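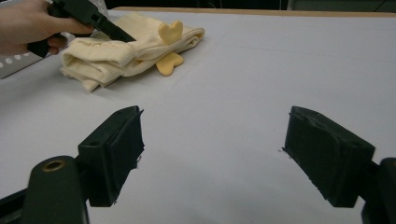

cream knit with the yellow hearts, bit of a bundle so far

Topic: folding soft knits so they don't go baggy??

plokness40
Right, quick one. Got this cream knit thing with ribbed cuffs and two yellow hearts. Whatever I do it folds up like a sausage. Drawer is 30 cm deep so needs to be fairly flat. Hang it or fold it? Going mad here

mossy_266
Fold. never hang a knit, shoulders go all pointy. Cuffs in first, then sides, then half.

Onberg_Attic
Disagree with cuffs first. You get a lump at one end – looks like what you've got. Lay them flat down the body and leave them be.

mossy_266
Only lumps if you roll them. I said in, not rolled

plokness40
ok ok. What about the hearts, they look a bit stiff and I dont want a crease through them

degefa_lou
Hearts to the outside, always. Had a cushion cover with felt bits on, folded it felt side in and left it in the loft 7 months. Ruined. Tissue between if your bothered

plokness40
Had another go, didn't iron

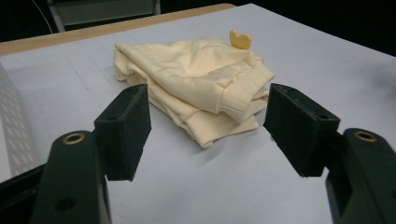
take two, more of a stack now

Onberg_Attic
Better! Squarer anyway. Front still droops a bit, I'd smooth each layer with your hand before the next one goes over.

mossy_266
It's a knit, it's going to sag. Leave it. Wrinkles drop out when you wear it

degefa_lou
They don't drop out of mine. Quick steam, keep off the hearts.

Onberg_Attic
Steam at 40 cm away is just warm air, you need to be closer than that Lou

degefa_lou
never said 40 cm?? where's that from

plokness40
Is it worth getting one of those Drendska folding boards or is that silly

mossy_266
Silly. Cut up a cardbord box

Onberg_Attic
I've got the Drendska one, fine for shirts, useless on anything thick. Cardboard for this.

plokness40
Cardboard it is, ta. Will try again after tea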